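Vorlesungsskript Einführung in die Paläontologie
Abschnitt 4: Fossilisation und Erhaltung
Stand: 5. Oktober 2020

4.1 Biostratinomie

Die Biostratinomie behandelt alles, was zwischen dem Tod eines Organismus und seiner endgültigen Einbettung geschieht. Weichteile werden meist innerhalb weniger Wochen abgebaut. Schalen, Knochen und Zähne bleiben länger erhalten, werden aber transportiert, zerbrochen und nach Größe sortiert. Einklappig eingebettete Muscheln mit der Wölbung nach oben sprechen für Strömung. Doppelklappige Exemplare in Lebendstellung sprechen für rasche Verschüttung.

Zu unterscheiden sind autochthone Vergesellschaftungen (am Lebensort eingebettet) und allochthone (verfrachtet). In der Praxis kommen Mischformen häufig vor.

4.2 Fossildiagenese

Nach der Einbettung beginnt die Diagenese. Aragonit wandelt sich in Calcit um oder wird gelöst; zurück bleibt dann ein Hohlraum, der als Abdruck oder -- nach späterer Füllung -- als Steinkern überliefert wird. Verkieselung und Pyritisierung erhalten teils sehr feine Strukturen. Tonige Sedimente werden stark kompaktiert, Kalkkonkretionen dagegen kaum.

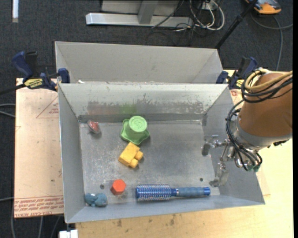
Abb. 4.1: Graue Metallbehälter auf einem Holztisch, vorn mit mehreren kleinen Gegenständen.

4.3 Konzentrat- und Konservatlagerstätten

Konzentratlagerstätten zeichnen sich durch die Menge der Hartteile aus, Konservatlagerstätten durch die Qualität der Erhaltung. Für die zweite Gruppe sind Sauerstoffarmut am Boden, schnelle Überdeckung und mikrobielle Matten wichtig. Beide Begriffe schließen einander nicht aus.

4.4 Übungsmaterial

Die Serie Wastport umfasst 300 Schalenreste, davon 76 doppelklappig. Die Serie Preltalstead ist kleiner (rund 200 Stücke) und stark fragmentiert.

Aufgabe: Bestimmen Sie an 20 Stücken je Serie Abrasion, Fragmentierung und Bewuchs. Begründen Sie, welche Serie weiter verfrachtet wurde. Skizzen bitte mit Maßstab -- Bleistift genügt.

Abgabe bis Ende Oktober im Sekretariat.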